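Notebook, simulation collection, October

Started at 9.40, after the update of the renderer was finished. The purpose of today is to continue the set for the drawer task: pick the object from the floor, put it in the open drawer, and go back to the start pose with both arms. The target for this task is 2000 accepted episodes. Before today we had 1088. I write down what I changed, so that the colleagues in Trosbridge can repeat it.

Settings first. I kept the scene file from last week, with the drawer already open at the start. The drawer position is fixed. The object position and its rotation are drawn at random for each episode, and the light direction also, within the limits that we agreed. I put the time limit at 60 seconds per episode. Before, it was longer, but the long episodes were mostly an operator who was searching for a good grasp, and I do not want the policy to learn the searching.

First batch, morning. Teleoperation with the two leader arms, right arm does the pick, left arm waits. I rejected 17 episodes. Most of them have the same fault: the fingers close too early and push the object away on the floor, then the operator follows it and takes it at the second try. I discussed with myself if these should be kept as recovery examples. For the moment I move them to a separate folder with the name "second_try" and do not delete them. If Bridombridge wants recovery data later, it is there.

The grasp on the wedge is more difficult than the grasp on the block. When the fingers come across the narrow end, it slips out in the direction of the wide end. When they come across the wide part, it holds well. I wrote this in the operator sheet, with one sentence only: take it at the wide part, fingers across, not along. Please do not add more rules to the sheet, the last version was two pages and it was not read.

Second point, the shadows. I trained a small test policy on the first 1088 episodes and looked at where it fails. It fails more often when the arm's own shadow is over the object. I think the reason is that in the old set the light was nearly always from the same side, so the object was lit at the moment before the grasp. Now, with the light direction at random, we have many frames where the shadow of an arm arrives before the arm itself is in view. For a person this is easy to understand. For the network it is perhaps a big dark thing which moves on a white floor, and I am not sure what it makes of it. 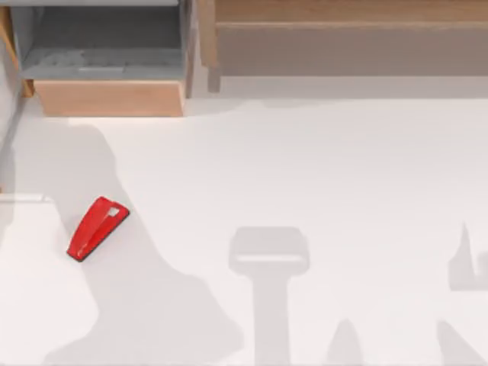

I thought first to make the shadows softer, or to switch them off for half of the episodes. Then I decided against it. On the real table in Sarkow there are strong lamps from above and the shadows are worse than ours, so a policy that never saw them will have the same problem there, only later and more expensive. What I did: I kept the shadows on, and I made the floor colour vary a little between episodes, from white to light grey. The wedge stays red in all of them until the next meeting. To change two things at one time was a mistake we made already with the Simões set.

Small problem in the afternoon, the recorder wrote the joint angles of the left arm with the time stamp of the right arm. The difference is small, but when both arms move it can be seen in the replay. Corrected at 15.20, and the episodes before the correction are marked with "ts_old" in the index. They can be repaired with the script, I tested on three of them and the replay was correct.

To do:
- run the repair script on all of ts_old
- train the test policy again, same seed, only with the new light episodes
- compare the failures with the arm shadow on the object and without
- ask Trosbridge if they also want the version with the drawer half closed
- leader arm, left: the trigger is stiff again, clean it before the next session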